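## Setting up your reading journal in Drovuno

Welcome, and thank you for bringing your book club along! Once your shelf is ready (see the section before this one), you can start logging novels, and I promise it goes quickly after the first couple.

1. Open **My Shelf** and tap **Add a Book**. Type the title, or just the author's last name if that's all you can remember.
2. Choose an edition. Page counts differ, so if your paperback of *The Lazaridis Sisters* runs to 343 pages, pick the one that says 343.
3. Set your starting page and tap **Begin**.

**Note:** Series books are kept together – add one Sulley mystery and the others line up behind it, waiting for you.

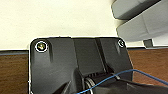 *Black housing with a screw at each top corner.*

4. When you finish, give the book its stars and write your review. Short reviews are lovely too, but you have to write at least 125 characters before **Share** lights up.
5. Tick **Contains Spoilers** if you talk about the ending, please!

**Caution:** Deleting a book also deletes its review and every comment your friends left under it. Save a copy first under **Export**.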